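Operating Rules for a Two-Armed Service Robot in Shared Care Rooms
Student Project Report, Baumgart Technical College
Department of Automation and Applied Safety
Project partner: Panetti Care Residence, Plaltville
Submitted 12 February 2023

1. Purpose

The project was set up to write a short body of operating rules for a two-armed robot working in furnished rooms. The partner residence already had a general risk assessment for powered equipment, but it covered lifting aids and cleaning machines only. It gave staff no guidance on a machine that carries open vessels, opens drawers and handles items intended for personal use. The student group was asked to propose rules that a shift leader could apply without technical training.

2. Basis for the rules

The group reviewed the published safety standards for personal care robots and for collaborative operation, together with the residence's own hygiene plan. The standards address contact force, speed, stopping functions and the duties of the integrator in detail. They leave most questions of room layout and daily handling to the operator. The draft rules are therefore limited to those questions and do not restate limits already fixed by the manufacturer.

The incident log kept during the trial period served as the second source. It contains 1269 recorded task runs, of which 233 were stopped by the supervising operator. Each stop was assigned to one of 14 causes. The largest group concerned vessels carried close to furniture, followed by stops in which the second arm was moving while the first held a load.

3. Handling of open vessels

An open vessel is any bowl, cup or basin without a fixed lid. The draft requires that its contents be treated as unknown unless they are recorded on the task sheet, and that the fill level be low enough for the vessel to be tilted slightly without overflowing. Polished wood floors are assigned to the higher slip category, and a person on foot may not enter the travel path while an open vessel is being held. 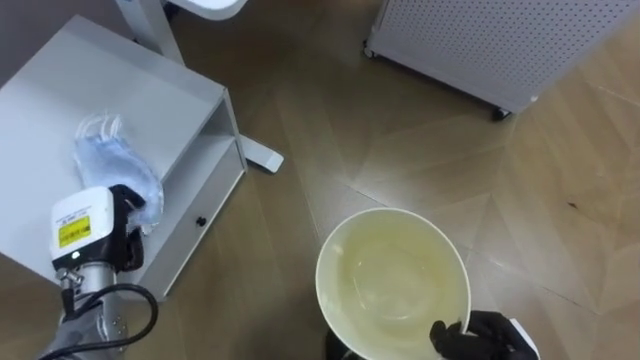
Photo: Project group, Baumgart Technical College

With a shallow fill, as in the white bowl held here over the parquet, a small tilt at the rim can be tolerated. The grip itself requires separate attention. Fingers that curl over the rim may come close to the contents, and the rules accordingly treat any gripper that has held an open vessel as soiled until it has been wiped and the wipe has been entered in the log.

4. Separation of clean items

Disposable face masks, gloves and dressings are classed as clean items. In the photograph a loose stack of light blue masks lies on top of the cabinet, within close reach of the left gripper, while the right gripper holds the bowl. The draft permits this arrangement under two conditions: the arm nearer the clean items must not have touched a vessel since its last cleaning, and the two arms must not exchange tasks during the run. If either condition cannot be confirmed, the clean items are to be moved into a closed drawer before work begins.

Masks that have been touched by a soiled gripper are to be discarded. The residence asked whether the top mask alone could be removed. The group decided against this, as a loose pile gives no reliable indication of which masks were touched.

5. Furniture and floor

Low cabinets, stands with projecting feet and units on casters must be entered in the room plan. Casters are to be locked before the robot is released for operation. Stand feet that extend onto the open floor are to be marked in the plan at their full length, including any part hidden by other furniture when viewed from the door. Cables on the arms are to be checked for free movement at the start of each shift. Warning labels on the gripper housings must remain uncovered and legible to a person standing next to the machine.

6. Supervision and records

One trained operator supervises each run and has no other duties during it. Runs are recorded in the Kesteo logging form already used by the residence. A stop is entered with its cause, the position of both arms and the object held. Entries may be corrected by a dated addition but may not be deleted.

7. Limits and open points

The log covers a single residence and one type of gripper. Rooms with carpet were excluded from the trial. The group did not examine hot liquids, and the draft prohibits them until a separate assessment has been completed. The residence will review the rules in August, at which time the wording of section 4 is to be compared with the revised hygiene plan.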